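How to wash a wool jumper and still be able to wear it

Every November I get a small flurry of emails from people holding a jumper that would now fit a teddy bear. They want to know if it can be saved. It can't, or not in any form you'd want to put your arms through, so let's talk about the next one.

Wool shrinks when heat, soap and rubbing get together. Any one of them on its own is survivable. Put all three in a drum for an hour and you have made felt, a perfectly good material for slippers.

Before you start

Read the label. I know. But a hand in a bowl of water means hand wash only, and a tub with a line or two under it means a gentle machine cycle is allowed. A crossed-out tub means hang the thing by an open window and hope.

Turn the jumper inside out and do up any buttons. Check the cuffs for tissues. There is always a tissue.

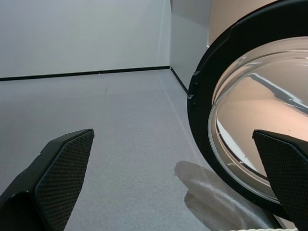

If you are using the machine, wash wool with wool. Jeans are the worst company you can give it, with towels a close second. Put each jumper in a mesh bag, or an old pillowcase with a knot in the top, and leave plenty of room in the drum.

Choose the wool programme. On the Bedham I had for years it was marked with a tiny ball of yarn that looked more like an onion, and I spent one whole winter avoiding the onion setting. If your machine has no wool programme, use the delicates one, set it to cold or 20 degrees, and turn the spin down as far as it will go.

Use a liquid made for wool. I buy Rasel when it's on offer and the shop's own when it isn't, and my jumpers have yet to notice. Ordinary powder is too harsh, and fabric softener leaves a coating that makes wool limp and slightly sad. Half a capful is plenty for 2 jumpers.

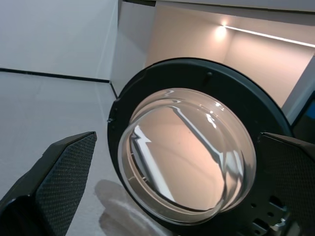

Take everything out as soon as the cycle ends. A wet jumper left in a heap will set its creases with real determination, and it will smell of pond by teatime.

Washing by hand

Fill a basin with cool water, stir in the wool wash and push the jumper under. Leave it for 10 minutes. Squeeze gently here and there, but don't rub, wring or lift it by the shoulders - wet wool is heavy and it stretches. Drain, refill with water at the same temperature and press out the suds. Do that again until the water is clear.

Drying

Lay the jumper on a dry towel, roll the two up together and lean on the roll for a bit. Unroll, move the jumper to a second dry towel and pat it into shape. Line up the side seams and straighten the neck.

Leave it flat, away from radiators and direct sun, and turn it over the next morning. My thick Ruvura cardigan takes the best part of a weekend and occupies the spare bed like a guest. The tumble dryer is quicker, if you happen to know a teddy bear.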